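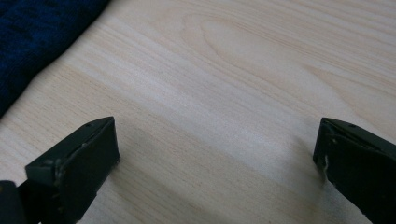
Light scuffs on a pale wood table, oil or wax?
Asked by Reet Lūse

I have a pale wooden table that gets used as a work surface most of the day. The finish feels dry and picks up light scuffs. I don't know what was on it originally. Can I oil it without stripping everything first? I'd like to keep the color light.

3 answers

Vignesh Reddy
Put a drop of water somewhere out of sight. If it soaks in within 4 minutes the old finish is mostly gone and oil will take. If it beads up, oil will just sit on top and stay sticky. Regular oil will yellow pale wood, so get one marked for light wood. Wipe off the extra after 30 minutes and lay the rags flat outside to dry, they can catch fire in a pile.

Ajith Pillai
wax. easier

Apolline Collet
Wax is fine for looks but it won't last on a work table. I had to redo mine by February. If the water test says bare wood, sand lightly with the grain, 100 grit is too coarse for this, go finer. Two thin coats, a day apart. Try the underside first, mine came out darker than the can showed.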